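The case against the lifetime guarantee

Vardale has put its prices up again, and again the reason given is the guarantee. Buy one of its rucksacks and it will be repaired or replaced for life. Szabo makes the same promise, in slightly smaller letters. I have been hearing this pitch for 12 years and I am less convinced each time.

Start with whose life is meant. Vardale's terms say the life of the product, and the firm decides when that has ended. Wear and tear is left out, which for something you wear and occasionally tear is quite an omission. I sent a bag back in November with a split seam. It took nearly 5 weeks and three emails to learn that the seam had reached the end of its natural use.

Then there is the price. A guarantee is insurance, paid for at the till by everyone, including those who lose the receipt or simply forget. Brondau sells a plain bag with a two-year warranty for less than half the money. You could buy a second one and still have change – and no queue at the post office.

Defenders say the promise forces firms to build things well. Perhaps. I would sooner they printed the weight of the cloth and sold spare buckles, as Prevo used to do before it discovered storytelling.

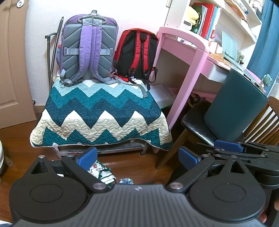 Shops don't help, as they hang bags facing outwards so that you see the pockets and the logo. Turn them round. The straps and the back panel are what you will live with, and on the larger, purple bag you can check where the straps are anchored near the top, look over the grey padded mesh and find both buckles on the band. A minute of that is worth more to me than a promise with four pages of exceptions.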